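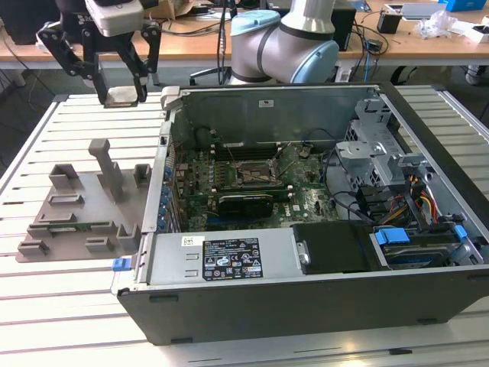
Janside Community Orchard
Minutes of the winter planning meeting, held in the upstairs room at the library

1. Apologies and last minutes
Three apologies received. The minutes of the last meeting were agreed with one correction: the tree by the top gate is a medlar and should not have been written down as a quince.

2. Money
The balance stands at £1017, which is the healthiest it has ever been going into spring. The apple day stall did wonderfully, and the chutney had sold out before lunch. Outgoings still to come are the insurance and the new water butt.

3. New planting
A lovely long discussion, this one! Gosusero Nursery has offered us 11 bare-root trees at a reduced price, all on semi-dwarfing rootstock. Agreed to say yes straight away. Members would like at least two cookers and a late-keeping pear, and there was strong support for a second damson next to the hedge — the first one cropped so heavily that a branch had to be propped. Planting will take place in February, ground permitting. Stakes and ties are already in the shed, and spades and gloves should be brought from home if possible.

4. Library matters passed on to us
The library asked us to mention its repair evening, where people can learn to open up an old desktop computer and change parts such as the processor or memory. Leaflets are on the front desk.
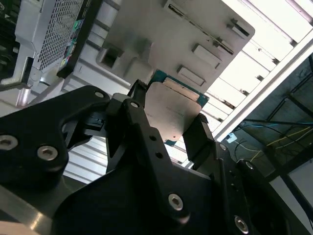
Minutes taken by the Secretary, Janside Community Orchard
Jan 22, 2020

5. Pruning
The pruning morning was a real joy and very well attended. The old Bramley has been opened up in the middle and looks like a different tree. The two youngest plums were left alone until summer, to keep silver leaf out of the cuts. Prunings are stacked behind the compost bays and anyone may take them for pea sticks.

6. Path and gate
Stakent quoted £666 for resurfacing the lower path, Karagiannis quoted £400 for woodchip and edging. Agreed to accept Karagiannis, with the work to start once planting is finished. The gate latch is sticking again.

7. Wassail
What a night! The singing was loud, the toast was hung and the drums could be heard from the bridge. Agreed to hold it again next winter, with more lanterns along the slope and a bigger pan for the mulled juice.

8. Any other business
A request for a bench under the walnut was warmly received. Prices to be brought to the next meeting. One blue flask was left behind after the wassail and is in the shed.

Meeting closed with tea and apple cake.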